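Week 3 handout: looking after the two-arm bench cell

Okay, so last week we powered the cell up and shut it down again, and most of you were very brave about the e-stop. This week is the unglamorous part, the setup and the daily care, and I happen to love it. Bring the Gikstead binder if you have a copy. If you don't, share with a neighbor, we only need the chapter on end stops.

Start with the table. Wipe it, and I mean the whole top, before you touch a single setting. Crumbs and metal dust get under the pegboard feet and tilt the board a hair, and then you spend your afternoon chasing a "calibration problem" that a rag would have fixed (ask me how I know!). Then push both feet flat and try to rock the board with one finger. If it moves, stop and fix that first.

Next come the holders. Each tool has to hang the same way every time, handle up, with the shaft free to swing a little. The arm goes where we taught it to go — it has no opinion about a holder you bumped with your elbow.

The pegboard at the two-arm cell: 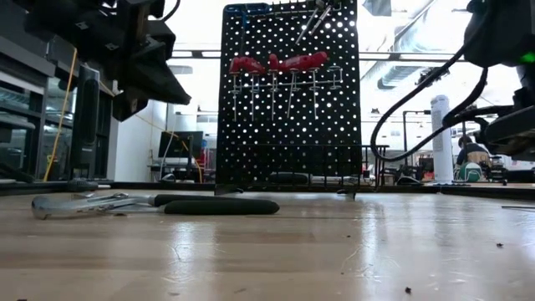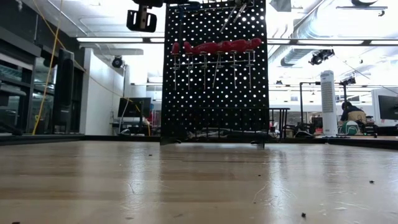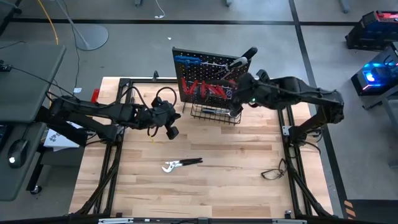

Now, cables. Before every session, move each arm by hand (drives off, please) through its full reach and watch the loops at the wrist. You want slack at the far end of the travel and no rubbing at the near end. If a loop snags on a bracket, re-tie it one clip further back and do the whole sweep again. Paora Treloar wrote our cable checklist and it is taped inside the Stavine cabinet, so there's really no excuse for doing it from memory.

Grippers get looked at every day too. Check the fingertips for shiny spots and the mounting bolts for play. We log a grip cycle count, and at 2000 cycles the fingertips come off and get swapped, even if they look fine to you. The left one was at 772 when I last read it, so your group probably won't get to do a swap on that side. Sorry!

Re-teaching a pick point goes like this. Go to slow speed, bring the open gripper up to the handle, close it gently, and look for the tool shifting in its holder as the fingers touch. Any shift means your point is off. Nudge, open, try again, and save only when the tool stays put. Use the point numbers in the Tukier sheet and please don't make up your own. Last June I found a point 231 that had been saved over with something completely different, and it took Mervin MacPherson and me most of a morning to sort out.

For next time, read the Després notes on joint zeroing and write up your sweep check in half a page. Messy handwriting is fine, missing signatures are not.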